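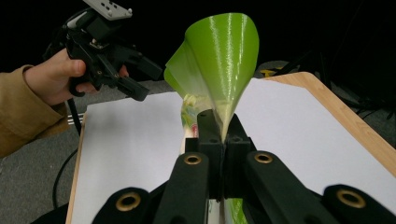 Drellow 手压封口机,用后感

2018年2月6日 分类:厨房小家电

先说结论,赶时间的看这段就行:能买。封膜袋很牢,封铝箔袋要练手,封牛皮纸内衬那种袋子基本别指望。线太短。说明书等于没有。下面慢慢讲,想到哪写到哪。

买它的起因很无聊。家里零食、茶叶、干货全是半包半包的,夹子夹着,夹子又老丢。南方回南天一来,饼干软,紫菜软,虾皮一股味。去年三月最惨,一整袋炒米扔掉了,心疼。之后试过密封罐,罐子占地方,而且每样东西倒进去就忘了保质期。也试过那种巴掌大装电池的小封口器,一拉就皱,封出来的边像狗啃的,用一个礼拜送人了。

所以换手压的。大一点,重一点,插电。

在 Destmont 网店下的单,同时看了 Roussel 的一款,Roussel 便宜,但评论里好多人说加热条中间不热,封完两头牢中间漏。没买过,不敢替它说话也不敢说它坏话。另外 Iltum 有一款台式真空的,抽气加封口,贵出一大截,我要封的薯片抽什么真空,抽完全碎。排除。

开箱。盒子挺实在,泡沫卡得紧,拔出来费了点劲。机身一条长臂压一条底座,塑料外壳,底下四个胶脚。送了一根备用加热丝,一条备用高温布。说明书一张纸,正反面,中文部份写得像机翻,“请按下至灯灭亡”,笑了半天。

封口长度够用,大号的猫粮袋口得分两次封,中间搭一点点就好了,没漏过。普通零食袋一次过。

操作没什么可讲的,袋口捋平,放上去,压,灯亮,灯灭,别急着松手。重点就在最后这句。刚开始我灯一灭就抬,膜还是软的,一扯就开,还以为机器坏了,差点退货。后来 Teun Wouters 在论坛回帖告诉我要多压一会儿,让它凉下来再抬。照做,好了。他那个帖子写得比说明书清楚一百倍,建议厂家直接印上去。

旋钮是8档的。我的用法:

薄塑料袋(买菜那种厚一点的):低档,高了直接切断
零食袋,饼干薯片:4档
茶叶铝箔袋:往上加,加到边缘刚出现压纹就停
冷冻用的厚自封袋:最高档附近,压久一点

别照抄,每个人家里电压、袋子厚薄都不一样,拿废袋子先试。我试废了一堆,厨房里全是塑料味,开窗,冷得要死。

味道这个事要单独说。前几次有一股焦味,应该是高温布上的胶,用几次就没了。但档位太高烧到膜的时候还会有,那就是你调高了,降。通风,别对着脸。

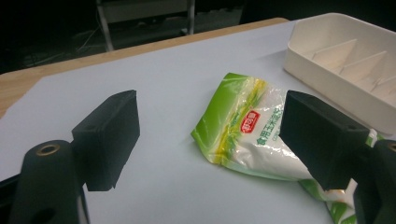
浅色台面上的一包

再说缺点,憋了很久。

电源线短,短得离谱。我家插座在冰箱后面,机器放不到料理台正中间,只能歪在角上用。接了拖线板,又多一根线绕来绕去。这个成本能省几个钱?真不懂。

没有开关。插上就是通电状态,压下去才加热,道理上没问题,可家里有小孩的总归不放心。我用完必拔。有一次忘了,吃饭吃到一半想起来跑回厨房,虚惊。

压臂的弹簧偏硬。连着封一大堆手腕会酸。我妈用了两次说费劲,让我替她压。老人家单独用的话要考虑一下。

高温布会移位。两边是用小压条固定的,用久了往一边跑,跑偏之后加热丝直接贴到塑料上,粘住,抠下来一坨黑的。要定期看一眼。换布倒是不难,一把小螺丝刀搞定,就是那螺丝又小又滑,掉进缝里我拿磁铁吸了半天才吸出来。

颜色丑。只有一种蓝,医院那种蓝。算了,收柜子里也看不见。

好的地方也得讲,不然显得我专门来骂的。

封得牢是真牢。封好的豆子袋倒过来拎,甩,没开。汤汁类的我也试过,卤牛肉带汁装厚袋子里封口冷冻,拿出来解冻没有渗。前提是袋口要擦干!!有油有水的地方封不住,这点非常要紧,我第一次就是没擦,半夜冰箱里流了一层卤水,擦到一点多。

速度快。家里过年囤的那些年货,瓜子花生糖果一圈封下来没花多久,比一个个找夹子快多了。而且封完袋子是平的,能竖着插在抽屉里,像放文件一样,找东西一目了然。以前是一堆鼓着的袋子互相压,拿底下那包上面全塌。

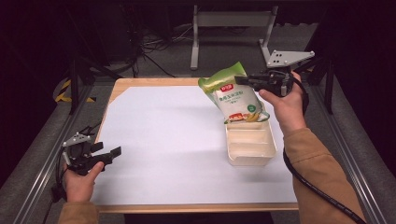

抽屉这个收法我多说两句,算是附赠。袋口朝上,保质期那面朝外,快到期的放最前头。封之前把多余的空气轻轻赶一赶,别压,压了碎。原包装能留就留,上面有日期有配料,省得自己写标签。实在要分装的,用油性笔直接写袋子上,水笔一蹭就没,别问我怎么知道的。

还有一个小窍门,封口尽量贴着上沿,给下次留余量。一袋东西一般要开好几次,每开一次剪掉一条,封得太低的话没几次袋子就短得抓不住了。Solange Ferrand 的做法更省,她只剪一个角,倒完封那个角。我试了,倒瓜子可以,倒薯片会卡住,大块的出不来,看情况吧。

干货也讲一下。紫菜、虾皮、香菇,封之前最好确认是干的,已经返潮的封进去只会闷着,该有味还是有味。我是先用烤箱低温烘一会,放凉,再封。热的时侯不要封,里面会结水珠。干燥剂丢一包进去更稳。

咖啡豆我没封。有单向阀的袋子本来就带拉链,再压一道反而不方便,而且那种厚袋子我这台压着吃力,边上总有一小段没化开。爱喝咖啡的别冲着这个买。

耗材。加热丝到现在换过一次,是我自己作的,档位开太大又连续压,断了。备用的装上去继续用。Destmont 店里有单卖的,布和丝一套,不贵,下单的时候顺手带一套省运费。客服回得慢,问了个尺寸隔天才回,不过回的是对的。

清洁就一块湿布,拔电,凉透,擦。加热条上有残胶的话拿木筷子刮,不要用刀,会把布划破。

用了5个月,目前状态:外壳有点发黄(放灶台边的锅,油烟熏的),弹簧正常,封口效果和刚买没差。胶脚掉了一个,粘回去了。

跟夹子比:夹子还是要留几个,当天就要吃完的东西犯不着插电。跟密封罐比:米面杂粮还是罐子顺手,天天舀的东西封来封去烦死。封口机管的是中间那一类,开了,没吃完,一时半会又不会再碰的。我家这类东西特别多,所以值。你家要是买多少吃多少,别买,占地方。

打分吧,满分5分:

封口效果 给满
做工 中等
电源线 零蛋
说明书 负的,可以的话
性价比 偏高

有人私信问能不能封吸管奶茶杯那种膜,不能,那是另一种机器。还有问能不能封真空袋的,可以封,抽不了气,要自己想办法把气弄出去,泡水法什么的,我懒得弄。

下回打算试试冷冻饺子分装,皮会不会粘袋子不知道,试了再来更新。先去做饭了。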